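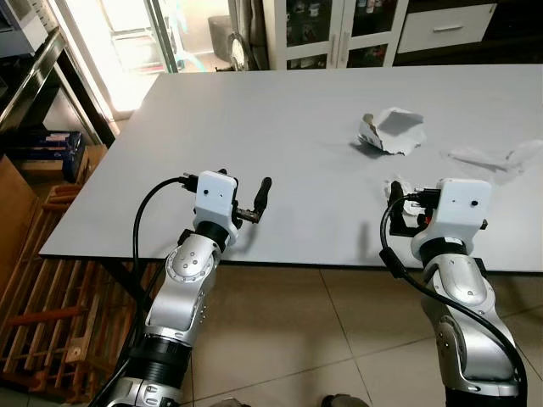 Unit 8: Planning the Equipment Budget for a Two-Arm Workstation

Notes by Tươi Hứa

Scope. This unit covers the purchase plan for one table with two arms, used for sorting light scrap such as paper and plastic film. Arm selection was handled in Unit 3. Assume here that the arm model is fixed and that the open questions are quantity, accessories, spares and timing.

1. What goes on the request

A request that lists only the arms will come back. Each arm line needs its gripper, finger pads, wrist sensor, cables and mounting hardware entered separately, with a part number for each. Vendors bundle these differently. Lakard quotes the gripper with the arm and leaves out the cable. Dravovus quotes the cable and leaves out the pads. Put both quotes into the same table before comparing totals.

The table itself is a budget line. Check its load rating against the mounting method, and check top color against the material being sorted. Clear film on a pale top gives the sensor very little to work with, and a dark mat is a cheap item to add at this stage.

2. Consumables and spares

Finger pads are the first item to run out. In the Junum exercise the pad set is priced at $286 and replaced every 8 weeks. Over a 48-week operating year that is six sets per arm, or twelve for the station:

12 x $286 = $3,432

Students often enter this under maintenance. It belongs under consumables, as it scales with hours run.

Wrist cables flex on every move. Carry one spare per arm. A cable loop that is too short strains the connector, and one that is too long catches on the elbow, so order the length after the mounting positions are settled. Khổng supplies cut lengths but does not take them back.

3. Costs outside the quote

Freight, import duty and installation appear on separate invoices and often in a separate month. For the Junum exercise, use $1,884 for all of them together. Add operator training as its own line. Floor space is charged by the building and is left out of this exercise.

4. Timing

Requests close in February. Work back from that:

- quotes in hand 3 weeks before closing
- mounting drawing approved before the cable order
- spares on the same purchase order as the arms

The last point matters for price. A spare gripper ordered later is billed at the single-unit rate — the discount does not carry over to a second order.

5. Work to hand in

Prepare a one-page budget for the Junum station with two arms. Show purchase, consumables and outside costs as three subtotals. Then prepare a second version with one arm and state which lines are halved and which stay the same. Installation does not halve. Give the source of each price.

Contact: Tươi Hứa, course office | Back to top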